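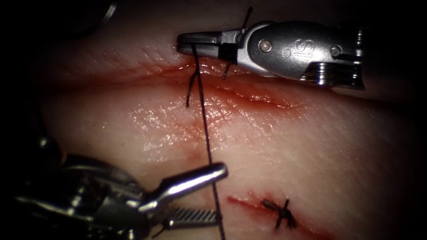 Ticket 598 - Right instrument drifts while thread is under tension
Project: Demuvix student suturing project
Opened by: Martim Caldeira
Priority: high (evaluation is in April)
Status: waiting for retest

Problem
When the right arm pulls a knot tight, the tip moves slowly away from the commanded position. The error grows during the pull and does not come back when the thread is released. With no thread in the jaws I cannot reproduce it.

Steps to reproduce
1. Home both arms and load the two-arm knot routine.
2. Take the thread with the right instrument and make the first throw.
3. Pull until the force limit is reached, then hold.
4. Compare commanded and measured position in the log.

What I tried
- Homed again, two times. No change.
- Lowered the pull speed to half. The drift is slower but it arrives at the same final error.
- Repeated the registration between the arms. The offset at rest became better, the drift stayed.
- Changed the instrument for the spare one. Same result, so I do not suspect the instrument cables any more.
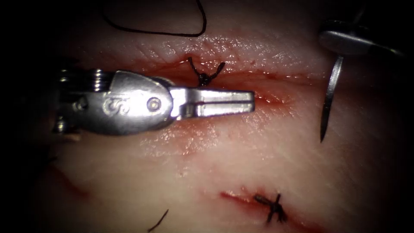
Update, Saturday 4 p.m.
I went through the log from Notell line by line. The drift starts at sample 133 of the pull, and in the same moment the controller writes a warning "tension comp. inactive". I had not seen this warning before, as our viewer hides everything below error level. Please, can we change this setting for all the team?

In the configuration file the compensation is on for the left arm and off for the right arm. I think it was lost when we merged the branch for the needle passing. I put it on again and made eight pulls. In nearly all of them the tip stayed inside the tolerance. The last one drifted a little at the end, and I do not know yet why.
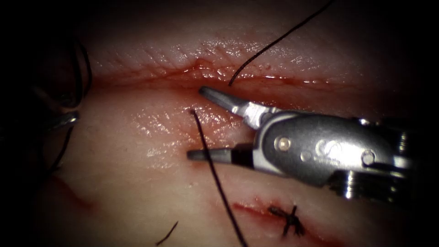
Hala Hattar replied that the merge was hers and that the right arm block had been commented out for a bench test. She asked for four more pulls with the original speed before the ticket is closed, and for the gain to be copied from the left arm, as the value in the right block is an old one. She will also change the viewer so that warnings are shown by default.

Next: copy the gain, restart the controller, repeat the pulls at full speed. I will attach the log to this ticket.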